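Notebook, December, 3:40 pm

Table setup for the produce sorting, mostly so I remember it and so Atieno doesn't have to ask me twice.

We moved everything to the round table with the green cloth. I'd been against the cloth (too shiny, I said, and I sulked a bit) but it wipes down in seconds and sweet potatoes shed dirt like you wouldn't believe, so fine, I give in! Kianoush picked up the fruit and veg at Ondieki on the way over -- the receipt is taped inside the back cover, ref 1398, please leave it there until I've claimed it.

I wanted a mix of shapes this time. Last round was all apples and we got bored and sloppy by the end. So now there are long things, round things, and a couple of awkward ones.
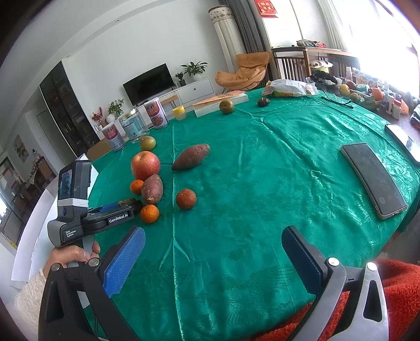 Green cloth table, left side: apple, the two sweet potatoes, tangerines. Pear and avocado toward the far side.

The big sweet potato is my favorite, that taper makes people think about where to take hold of it. The apple is easy, everyone goes for the apple first. Avocado still worries me. It was rock hard when it came out of the bag and I give it 4 days before it's guacamole, so swap it before then.

Small citrus: keep them apart from the big one when you put things away, I keep finding them squashed underneath in the crate. The crate goes on the Grinitz shelf, not the radiator side (Kianoush!!).

To do: second bag of tangerines, almost 10 if they have them. Ask Atieno whether Clurncombe wants the onions in or out. I vote out, my eyes can't take it.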